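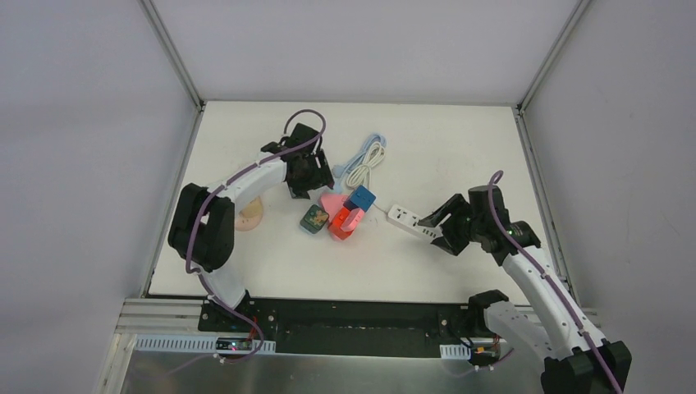
Two-arm table with the clutter set out, purple tubes on both arms.

Home Projects Files Wiki Issues Log in

Filed under: Robots & Automation, Shop Builds, Open Data

# dromstead-clutter

Teleop recordings from the two-arm table at Dromstead (shared shop, back bay). Maintained by Vilja Rissanen. Readme is behind the data as usual, I'll catch it up when the next batch goes in.

## What's in it

- 681 episodes, both arms, people driving
- joint positions, gripper open/close, one fixed overhead-ish camera
- 30 frames a second, resampled. Raw timing is in the side file if you want it
- a one-line note per episode, typed by whoever drove. Quality of notes varies a lot

An older dump had 1,725 episodes. Don't use it. Most of the difference is aborted runs and a long stretch where the left gripper was logging the right gripper's values. If your copy has a folder called `may_old`, that's the one, delete it.

## Tasks

`cable_aside` - move the power strip and the cable bundles away from the small stuff without dragging the blocks along. The white cable is still attached to the strip, so pulling the bundle pulls the strip. Hardest one by far.

`block_spread` - break up the block pile so nothing touches. Blue cube, red-orange, pinks. Blocks start jammed together, sometimes one on top of another.

`box_out` - pick the dark green box with the pattern on top, put it at the back edge. Easy for the left arm. Right arm can do it but has to come over the cables.

`free` - no goal, driver messes around. Useful for pretraining maybe. I leave it out.

## The build

Table is a white top with aluminum rail down both sides and gray walls on three sides. Walls went up because the lights in the next bay kept showing up in the video. Arms mount at the front on one long black beam. Slotted wire duct under that, controller boards next to it.

Arms are Nitton kits, printed parts white, the rest black. Grippers are our own fingers, files in `/cad/fingers`. Print in the softer filament, the stiff ones cracked at the root after a week.

Air line is purple tube because Kauppinen had a roll of it on the scrap shelf. Clip it to the forearm and leave a loop over the gripper. Too short a loop and the wrist fights it, too long and it snags the other arm when they cross. We clip below the elbow as well now.

Beam bolts: snug, then check again after the first hour of running. They walk. The left plate moved on us and every calibration from that week is junk (already removed from the set).

## Calibration

Run `calib_table.py` before anything else. Both arms to home, grippers open, nothing on the table. Takes 40 seconds if the bus comes up clean. If it hangs on the right arm unplug the right board, wait, plug back in, run again. Known issue, see Issues.

Camera doesn't get recalibrated unless somebody bumps the mount. If you bump it write it in the log!!

## Layout

 episodes/NNNN/joints.csv
 episodes/NNNN/cam.mp4
 episodes/NNNN/note.txt
 meta/tasks.csv
 meta/timing_raw.csv
 cad/

Joint order is base to wrist, left arm first, then right. Gripper is the last column of each arm, 0 closed 1 open. Angles in radians. The first export was in degrees, if your plots look crazy thats why.

## Known problems

- elbow of the right arm blocks the camera near the front corner. Stuff in that corner is basically unseen. Same on the left under the forearm
- gripper value says closed when it's closed on something and also when it's closed on nothing. No force reading
- thin cables are bad in video. Compression eats them
- start layouts aren't really random. People put things down where people put things down, mostly near the middle
- few drivers, all right handed. Right arm does more of the work than it should

## Not in it

No depth, no audio. Haltano lent us a depth camera and the recordings are somewhere, not synced, ask if you want to try.

## Using it

Fine for research, class projects, whatever. Say where you got it. Don't take the trained checkpoint in `/extras` and put it on hardware with people close by, it swings the left elbow out wide at the start of `cable_aside` and we haven't fixed it.

## To do

- split file (train/val by session, not by episode)
- rename `box_out`, nobody remembers which way is out
- strain relief on the left base, red wire hangs too free
- re-export notes w/o the line breaks
- finger files v3, when I get to teh printer

Questions go in Issues please, I lose email.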